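Prüfliste Fasslager und Brennhaus – Rundgang mit Anmerkungen

Betrieb: Obstbrennerei Tutmont
Bereiche: Brennhaus, Fasslager 1 und 2, Abfüllung, Verkostungsraum
Turnus: halbjährlich, dieser Durchgang im Juni

Bewertung: i. O. = in Ordnung, M = Mangel, n. g. = nicht geprüft. Mängel bekommen eine Frist. Was beim letzten Rundgang schon offen war, ist mit »Wdh.« gekennzeichnet.

1. Brennhaus

1.1 Brennblase, Sichtprüfung Kupfer und Lötstellen: i. O.
Leichte Verfärbung am Helm, keine Risse. Am Übergang zum Geistrohr sitzt die neue Dichtung sauber. Die alte hatte sich nach einer Saison Zwetschge verhärtet, deshalb liegt jetzt eine zweite auf Vorrat im Schrank.

1.2 Sicherheitsventil und Unterdruckventil: i. O.
Beide von Hand gelüftet, beide schließen wieder. Prüfplakette noch gültig.

1.3 Kühlwasserzulauf, Strömungswächter: M
Der Wächter spricht an, aber erst bei fast geschlossenem Hahn. Er soll früher abschalten. Einstellung durch die Wartungsfirma, bis dahin beim Brennen den Zulauf alle 15 Minuten kontrollieren und im Brennbuch abzeichnen. Frist: vor dem nächsten Brand.

1.4 Lüftung, Zu- und Abluft: i. O.
Das Gitter der Bodenabsaugung war mit Trestern zugesetzt und ist gereinigt worden. Ethanoldämpfe sind schwerer als Luft, das untere Gitter muss also immer frei bleiben. Keine Eimer davorstellen.

1.5 Gaswarngerät: M, Wdh.
Das Gerät läuft, der Kalibriernachweis fehlt weiterhin. Der Sensor ist laut Aufkleber zwei Jahre alt. Entweder Nachweis beschaffen oder Sensor tauschen. Frist: vier Wochen.

1.6 Elektrische Betriebsmittel im gekennzeichneten Bereich: i. O.
Die Handlampe ohne Ex-Kennzeichnung ist entfernt. Die Verlängerung neben der Maischepumpe liegt außerhalb der Zone, sollte aber trotzdem an die Wand.

1.7 Feuerlöscher, Löschdecke, Fluchtweg: i. O.
Weg zur Hoftür frei. Die Tür geht nach außen auf und klemmt nicht mehr.

2. Fasslager 1

2.1 Belegung
Eingelagert sind 2644 Liter, zulässig nach unserer Lagerordnung sind in diesem Raum 3000 Liter. Mit der Williams-Charge, die noch im Stahltank steht, wird es eng. Vor dem Umfüllen muss also Platz geschaffen werden, am einfachsten durch den Abstich der beiden ältesten Apfelfässer.

2.2 Fasslager und Keile: M
In der unteren Reihe fehlt an einem Fass der hintere Keil. Das Fass liegt zwar ruhig, gesichert ist es damit nicht. Keil aus Eiche zuschneiden, kein Weichholz. Sofort.

2.3 Dichtheit der Fässer: i. O. mit Bemerkung
Fass 69 schwitzt am Kopf, dritte Daube von links. Kein Tropfen am Boden, aber die Stelle ist dunkel und riecht deutlich. Mit Schilf und Fasstalg nachgearbeitet. Beim nächsten Rundgang zuerst dort schauen. Falls es weiter schwitzt, umfüllen, das Fass geht dann zum Küfer.

2.4 Auffangwanne und Bodenschwelle: i. O.
Der Anstrich ist an der Schwelle abgefahren, der Beton darunter ist dicht. Die Beschichtung kann bis zum Winter warten.

2.5 Temperatur und Luftfeuchte
Abgelesen um 9 Uhr: 14 Grad, 71 Prozent. Beides im gewünschten Rahmen. Das Hygrometer an der Nordwand zeigt fünf Prozent mehr als das am Eingang. Welches stimmt, ist offen. Beide für einen Tag nebeneinander hängen und vergleichen.

2.6 Schimmel an Wänden und Fassböden: i. O.
Der schwarze Belag über der Tür ist der übliche Kellerpilz. An den Fassreifen etwas Flugrost, abgebürstet.

3. Fasslager 2

3.1 Regale, Verankerung: i. O.
Alle Schrauben nachgezogen. Das Typenschild am mittleren Regal ist kaum noch lesbar, bitte abschreiben und die Werte neu aushängen.

3.2 Kennzeichnung der Gebinde: M
Zwei Glasballons ohne Etikett. Dem Geruch nach Quitte, aber der Geruch ersetzt kein Etikett. Alkoholgehalt messen, Inhalt mit dem Brennbuch abgleichen, beschriften. Die Ballons der Sorte Roman sind richtig bezeichnet, nur die Jahreszahl steht auf der Rückseite und muss nach vorn.

3.3 Zündquellen: i. O.
Rauchverbotsschild hängt wieder. Am Ladegerät für den Hubwagen steckte kein Stecker, es gehört trotzdem in den Flur und nicht hierher.

3.4 Zugang: i. O.
Schlüssel nur im Büro. Die Liste der Ausgaben ist lückenlos geführt.

4. Abfüllung

4.1 Vierfachfüller, Erdung: i. O.
Erdungsklemme blank, Durchgang gemessen. Beim Füllen aus dem Edelstahlcontainer auch den Container anklemmen, das wurde bei der letzten Charge vergessen.

4.2 Filter: i. O.
Schichten gewechselt vor der Charge Estis. Das Filterprotokoll ist geführt – diesmal auch mit Uhrzeit.

4.3 Glasbruch: M
Bruchprotokoll liegt aus, der letzte Eintrag ist aber unvollständig. Es fehlt, wie viele Flaschen davor und danach ausgesondert wurden. Nachtragen, soweit noch möglich.

4.4 Verschließer: i. O.
Schutzhaube schließt, der Schalter trennt zuverlässig. Bei den Griffkorken für Amodus muss der Anschlag eine Stufe höher, sonst sitzen sie schief. Zettel ist am Gerät angebracht.
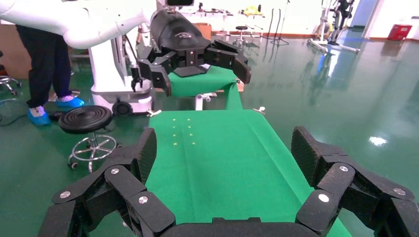 4.5 Etikettierung und Pflichtangaben: i. O. mit Bemerkung
Stichprobe aus drei Kartons. Alkoholgehalt, Füllmenge und Losnummer stimmen mit dem Begleitblatt überein. Bei einem Karton war die Losnummer verwischt, die Flaschen sind neu bedruckt worden. Der Drucker braucht nach dem Einschalten ein paar Minuten, vorher keine Ware durchlassen.

4.6 Boden, Rutschgefahr: i. O.
Die Matte vor dem Füller liegt flach. Die Rinne ist gespült.

5. Verkostungsraum

5.1 Fluchtweg und Beleuchtung: i. O.
Notleuchte über der Tür getestet, sie hält länger als die geforderte Zeit.

5.2 Offene Flaschen: M
Mehrere angebrochene Flaschen ohne Öffnungsdatum. Wer öffnet, schreibt den Monat auf den Anhänger. Reste unter einem Drittel in kleinere Flaschen umfüllen oder verbrauchen, im halbleeren Gebinde verliert besonders der Himbeergeist schnell.

5.3 Gläser und Spülmaschine: i. O.
Kein Klarspüler mehr in Gebrauch, nur heißes Wasser. Die Gläser sind geruchsfrei.

5.4 Spucknäpfe und Wasser: i. O.
Für Gruppen sollte mehr stilles Wasser bereitstehen.

6. Unterlagen

6.1 Unterweisung der Aushilfen: M, Wdh.
Eine Unterschrift fehlt noch. Bis sie vorliegt, keine Arbeit im Brennhaus und in den Fasslagern.

6.2 Gefahrstoffverzeichnis: i. O.
Das neue Reinigungsmittel für die Brennblase ist nachgetragen, das Datenblatt liegt im Ordner hinter der Bürotür.

6.3 Explosionsschutzdokument: i. O.
Der Lageplan zeigt noch die alte Position der Maischepumpe. Beim nächsten Ausdruck ändern.

Offene Punkte nach Dringlichkeit

Sofort: 2.2 Keil, 3.2 Etiketten, 6.1 Unterschrift
Vor dem nächsten Brand: 1.3 Strömungswächter
Innerhalb von vier Wochen: 1.5 Gaswarngerät, 4.3 Bruchprotokoll, 5.2 Anhänger

Erledigte Punkte bitte in der Liste im Büro abhaken und nicht auf diesem Blatt. Die Nachkontrolle von Fass 69 wird gesondert eingetragen.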